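Estow Weten -- módulo de dobragem de roupa para bancada
Página de equipamento

O Weten é um módulo de dois braços para dobrar roupa sobre uma superfície plana. A Estow, que o fabrica, classifica-o como "equipamento de apoio à lavandaria e ao lar". Nós vendemo-lo na categoria de equipamento experimental, e o cliente deve perceber porquê antes de pedir orçamento.

Quem chega a esta página costuma ter uma pergunta simples: as máquinas já dobram roupa? Algumas dobram, em certas condições. Toalhas do mesmo tamanho, lençóis lisos, batas de hospital todas iguais: para isso há equipamento industrial há décadas, ocupa meia sala e faz o trabalho bem. A roupa de uma casa é outro assunto. Vem do cesto torcida, com mangas do avesso, e o mesmo monte pode ter uma camisola grossa e uma blusa que escorrega da mão. É nesse segundo caso que o Weten promete entrar, e é aí que temos reservas.

O que faz

O módulo recebe uma peça de cada vez, pousada e já razoavelmente aberta. Identifica o contorno, escolhe uma sequência de dobras entre as que tem gravadas e executa-a com as duas garras. No fim, empurra a peça para o lado. Não tira a roupa do cesto, não vira mangas, não abotoa e não separa por pessoa. A ficha do fabricante fala em "autonomia no ciclo de dobragem", expressão que convém ler com calma: o ciclo começa depois de alguém ter feito a parte mais aborrecida.

Ensaiámos uma unidade na nossa oficina de Drivside com 40 peças trazidas de casa pelos funcionários. O Weten levou 38 até ao fim sem intervenção. O número parece bom e foi o que o comercial da Estow quis logo citar. Acontece que contámos como "até ao fim" qualquer peça que saísse da bancada dobrada de alguma forma, incluindo várias que qualquer pessoa voltaria a abrir. As outras 2 ficaram presas a meio: um vestido de alças e um pijama de criança. Em média, cada peça demorou 73 segundos. Uma pessoa habituada despacha uma t-shirt em poucos segundos e ainda conversa.

Tecidos escuros e superfícies estampadas

As dificuldades maiores aparecem com o preto. Uma peça preta e mate dobrada em camadas mostra muito pouco relevo, e a visão do módulo confunde facilmente a beira da camada de cima com um vinco. Se a superfície de apoio também não ajudar, por ser macia, enrugada ou cheia de letras, pior ainda. Foi com esse tipo de combinação que passámos mais tempo.
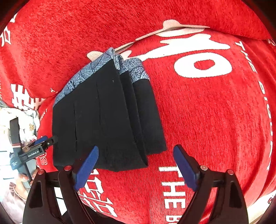 Peça preta com barra estampada, dobrada sobre manta de pelúcia vermelha.

Para uma pessoa, o contorno desta peça lê-se num instante. Para o programa, a barra azul-acinzentada e o painel preto são dois problemas diferentes, e as letras brancas da manta são um terceiro. A Estow recomenda "superfície lisa, clara e sem padrão", o que é razoável numa lavandaria e pouco realista em cima de uma cama.

Milovan Hodžić, responsável técnico do nosso ensaio, resumiu assim no relatório interno: "Dobra o que já está quase dobrado. Quando a segunda camada foge por baixo da primeira, puxa só a de cima e dá o trabalho por terminado." A Estow respondeu que a próxima versão do programa trata melhor as peças sobrepostas. Recebemos resposta semelhante em outubro, a propósito da versão anterior.

Características

Montagem: bancada fixa, com grampos incluídos
Braços: dois, com garras de abertura paralela
Alimentação: tomada doméstica
Superfície de trabalho: não incluída
Peças aceites: t-shirts, camisolas, calças direitas, toalhas, fronhas
Peças não recomendadas: alças, capuzes, folhos, roupa interior, meias, lençóis com elástico
Operador: necessário durante todo o funcionamento

A última linha merece atenção. O módulo não deve trabalhar sozinho, e o manual di-lo na mesma página em que fala de poupança de tempo.

A quem pode servir

Escolas técnicas, laboratórios e equipas que queiram estudar a manipulação de têxteis encontram aqui uma base decente. Os braços são robustos, o programa é acessível e as peças de desgaste chegam depressa através da Nikolaidis, que assegura a assistência. Ilir Ivanov, que lá trata das encomendas, confirma prazos por escrito e costuma cumpri-los.

Para uma lavandaria de bairro, aconselhamos esperar. O operador fica ocupado de qualquer maneira, e a bancada rende menos do que rendia antes. Para uma casa particular, não recomendamos a compra. Aceitamos a encomenda se o cliente insistir, mas só depois de uma demonstração em Drivside com roupa trazida pelo próprio, lavada e tirada do cesto como estiver. Pedimos que inclua pelo menos uma peça preta.

Preço e entrega

Preço sob consulta. A instalação é cobrada à parte, tal como a formação inicial do operador. As devoluções são aceites com a embalagem original e todas as almofadas das garras, mesmo as gastas. Não vendemos a extensão de garantia proposta pela Estow, que exclui "danos resultantes de têxteis irregulares" -- e ainda não encontrámos roupa usada que não caiba nessa descrição.

Ficha revista em março de 2026, após ensaio próprio.

Contacto | © Drivside Equipamentos. Todos os direitos reservados. | Voltar ao topo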